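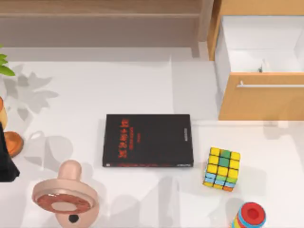

Caradog Jenkins thinks the second glaze batch failed on water, not on the feldspar, and wants me to stop blaming Haberkorn for it. Fair. He says he'd have sieved it twice and let it sit overnight before dipping anything.

July 2020. Studio notebook, glaze tests cont.

So, back to the matte white. Base is the same as April, new bag of feldspar from Haberkorn, kaolin is the old stock. Mixed 800 g dry. Added water by eye (bad idea, see Caradog) and it came out like skim milk. Left it to settle, poured some off the top, stirred, still thin on the tiles.

Tiles out of the kiln this morning:

- A, one dip: patchy, clay showing thru at the edges
- B, two dips: decent, slightly dry feel, best so far
- C, three dips: crawled at the corner, bare spot size of a dime
- D, two dips over iron slip: nice. brown breaking thru on the ridges. do more of these

Kiln log says top temp held 25 min. Nia James thinks that's too long for this one and wants to try no hold at all. I'd rather change the water first and leave the firing alone, otherwise we won't know which one did it. She's not convinced. We'll do both, seperate loads.

Pinholes on B only visible at an angle. Might be the bisque. Eleri Maddocks had the same thing on her Bradness clay mugs and got rid of it by firing the bisque slower up to red heat. Ask her for the schedule, she wrote it down somewhere. 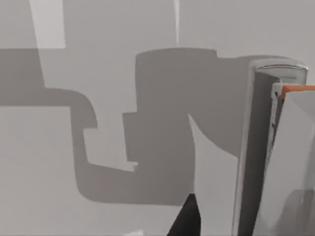

Remix plan: 200 g dry to start, weigh the water this time, write it on the BUCKET and in here. Sieve twice. Sit overnight. Then two dips, count of three each, on six tiles, half of them over the iron slip.

Also need:
- wax resist, nearly out
- new 80 mesh sieve, ours has a tear by the rim
- more test tiles, Emrys said he'd cut some from the Stumell clay

Kiln counter reads 2,878 hours. Elements are getting tired, last load took longer to climb than the one before. Siwan has a spare set on the shelf but wants to wait until the big bowls are through. OK by me as long as we put a cone pack on every shelf till then.

Cone on bottom shelf barely bent today. Top one flat. Tile C was up top so maybe the crawl is partly heat? Put next C in the middle.

Bucket lid is cracked, taped for now.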